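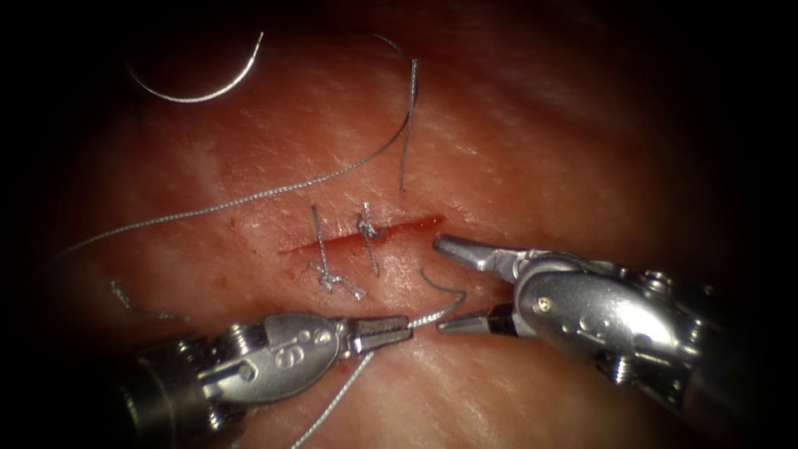
Kalkidan Ayele: Bei mir ist der Rundbrief inzwischen viermal angekommen, jedes Mal mit der Anrede „Liebe/r {{vorname}}“. Ich fühle mich nur bedingt gemeint. Kann bitte jemand den Versand anhalten?

Ticket: Rundbrief wird mehrfach zugestellt, Platzhalter werden nicht ersetzt
Produkt: Sendstead, Versandmodul
Eröffnet: 17.07.25
Gemeldet von: Idalina Abreu
Bearbeitung: Horácio Rocha
Priorität: hoch (vom Kunden gesetzt), normal (von uns gesetzt), hoch (nach Telefonat)

Idalina Abreu:
Der Rundbrief zur Nahttechnik sollte heute früh einmal an 547 Adressen gehen. Im Protokoll steht „Versand abgeschlossen“, und zwar in vier Zeilen untereinander. Die Antwort von Kalkidan Ayele habe ich oben eingefügt, die übrigen sind ähnlich, nur weniger höflich. In der Vorschau stand überall ein ordentlicher Vorname. Ich habe die Kampagne pausiert. Der Pausenknopf ist jetzt grau, was vermutlich etwas bedeutet.

Horácio Rocha:
Danke für die Meldung. Grau heißt: Die Pause ist angefordert. Dunkelgrau hieße: Sie ist eingetreten. Ich gebe den Hinweis zur Farbwahl gern weiter, er liegt dort seit November schon einmal.
Bitte schicken Sie mir den Export der Empfängerliste und die Kampagnen-ID. Haben Sie die Liste vor dem Versand neu importiert?

Idalina Abreu:
Kampagne 864. Die Liste hat Belmiro Morais gestern neu eingespielt, aus der Teilnehmerverwaltung Pleltton. Er sagt, er habe nichts geändert, nur eine Spalte umbenannt.

Horácio Rocha:
Welche?

Idalina Abreu:
„vorname“ in „Vorname“. Es sah ordentlicher aus.

Horácio Rocha:
Damit ist die Anrede geklärt. Sendstead unterscheidet bei Feldnamen Groß- und Kleinschreibung, die Vorschau tut es leider nicht. Bitte die Spalte zurückbenennen und neu importieren – aber erst, wenn der Knopf dunkelgrau ist.

Zum Mehrfachversand habe ich die Warteschlange angesehen. Der Auftrag lief durch, anschließend verlangte die Schnittstelle eine Bestätigung von Pleltton und bekam Fehler 400 zurück. Daraufhin wurde der Auftrag als unzugestellt eingestuft und von vorn begonnen. Nach dem vierten Durchlauf griff die Sperre. Ich habe die Wiederholung für Ihr Konto abgeschaltet und die Restaufträge gelöscht.

Idalina Abreu:
Knopf ist dunkelgrau. Neuer Import ist drin, Testversand an mich und Belmiro: je eine Mail, Anrede stimmt. Dafür fehlt im Testversand jetzt das zweite Bild, an seiner Stelle ist ein leeres Kästchen. Im Editor ist es vorhanden, samt Unterschrift:
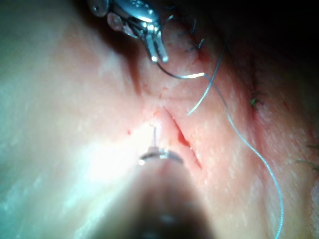

Greiferspitzen mit dunklem Nahtfaden über dem Gewebe

Horácio Rocha:
Der Bildpfad enthält noch die alte Kampagnennummer. Beim Duplizieren wird nur der erste Verweis umgeschrieben, der Fehler ist bekannt und hat bei uns bereits eine Art Stammplatz. Bitte das Bild löschen, speichern, neu einfügen und noch einmal speichern. Das zweite Speichern ist ernst gemeint.

Idalina Abreu:
Erledigt, Bild ist da. Arnaldo Bettencourt möchte wissen, ob wir eine Entschuldigung an alle schicken sollen.

Horácio Rocha:
Technisch spricht nichts dagegen. Ich würde bis morgen warten und sie vorher an eine Testadresse senden.

Status: gelöst, Beobachtung bis zum nächsten Versand
Offen: Vorschau soll fehlende Feldnamen markieren; Wiederholung bei Fehler 400 überarbeiten; Grautöne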